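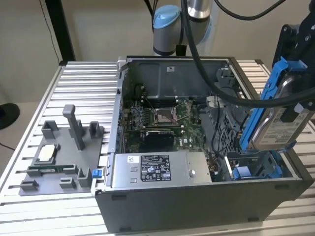 Old office computers deserve a second look

Whenever a firm near me clears out its desktops, the whole lot goes in a skip. Last November it was 82 towers from one building, most of them fit for a few more years of letters and spreadsheets.

I think this is a waste, and I blame the habit of treating a computer as one sealed thing. Take the side panel off a Dell tower and you find separate parts. The power supply is a metal box. The graphics card sits in a slot. The hard disk rides in a blue plastic caddy, and a drive in a caddy can go on a shelf, into another machine or off to be wiped, while the rest of the computer stays in use. Even a board with an empty processor socket is worth keeping if the socket is clean.

People say the labour costs too much. Perhaps it does if you pay by the hour for one machine. It looks different with 82 of the same model on the bench, when the tenth takes half as long as the first.

The other worry is data, and that one is fair. But the data is on the drive. Deal with the drive properly and let the case go to somebody who can use it — a school, a club, a neighbour.

I would like councils to ask for this before they hand out another skip permit.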